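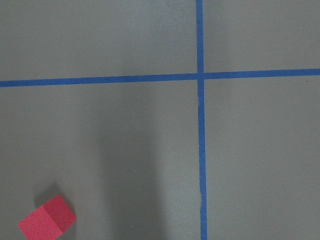
Blue tape on a gray floor, with a red foam block at lower left.

The Floor Plan Comes First

Ingegerd Bakke buys her tape by the case. Most of it is blue, an inch or two wide, and nearly all of it ends up on floors. She lays out rooms for a living: small shops, clinics, a dance studio once, and lately a lot of apartments where two people work from home and want to know whether the second desk will fit before they pay for it.

Her method is old and cheap. She sweeps, snaps a chalk line, and puts tape down over it. Then she sets foam blocks where the furniture will go and asks the clients to walk through the room as if it were a regular morning. They carry a cup of coffee. They open a door that isn't there yet.

"People can read a drawing and still have no idea how big a table is," Bakke says. "They find out with their hips."

She started in theater, marking stage floors for a touring company. Stage managers have taped out sets in rehearsal halls for generations, a different color for each act, and the habit carried over when she took a job with Gekden, a small interiors office, in the spring she turned 30. The first project was a bakery counter. The owner had ordered it from a plan and was sure of the size. With the tape down, it was plain that two people could not pass behind it. The order was changed the same afternoon.

The blocks came later. Cardboard boxes were the first choice, but they slide and they collapse, and clients kick them. Foam holds its place and does no harm to a shin. Bakke keeps hers in six colors and gives each one a job. Red marks the corner of something heavy, such as a stove or a full bookcase. Green is seating. Yellow is anything with a cord.

Sverre Solberg, who runs the workshop at Gekden, cuts the blocks from sheet foam with a long-bladed knife. He has tried a hot wire and did not care for the smell. He says a good block should be small enough to pick up with one hand and bright enough to find when the lights are off for lunch.

Tape is where the arguments start. Cheap masking tape tears when it is pulled and leaves glue behind if it stays down through a warm weekend. Vinyl floor tape lasts for months but stretches as it goes on, and a stretched line creeps back and goes crooked. Painter's tape is the usual compromise. Even so, a long run will wander a little, and the edges lift where people scuff them. Bakke does not chase a perfect line. If a strip is off by the width of a pencil, the sofa will not know.

Crossings get more attention. She tapes a room from a center cross outward, one strip running the length of the floor and the other the width, and measures everything from the point where they overlap. It saves trusting the walls, which in older buildings are rarely square. Nesma Ait Brahim, a client who had her apartment taped last March, was surprised by how far off hers were.

"I had lived there for years," she says. "The cross went down in the living room and you could see that the whole room leaned toward the kitchen."

Her job cost $749, with the layout and a second visit included. For that she learned that the dining table she wanted would block the balcony door, and that the old one, turned sideways, was fine. She kept the old one. She also kept the tape down for another week – her children had worked out a game on it.

It is not a method for everyone. Lahcen Nasr, a contractor who often works after Bakke has gone, would like her to use fewer colors and write more on the tape itself. He has asked for dimensions in marker at every corner. Bakke does this now, though she prints small.

Anyone can do a version of it at home. Clear the floor and clean it well, as tape will not hold on dust. Find the middle of each wall, run a string across, and lay the tape along the string without pulling it tight. Press it down with the side of your hand or the back of a spoon. Mark the furniture next, starting with the largest piece, and put something soft at the corners. Leave it for a full day and live around it.

When it is time to lift the tape, pull it back low over itself and go slowly. Bakke rolls hers into a ball as she goes. The ball from the bakery job is still on a shelf at Gekden, next to the paper cutter.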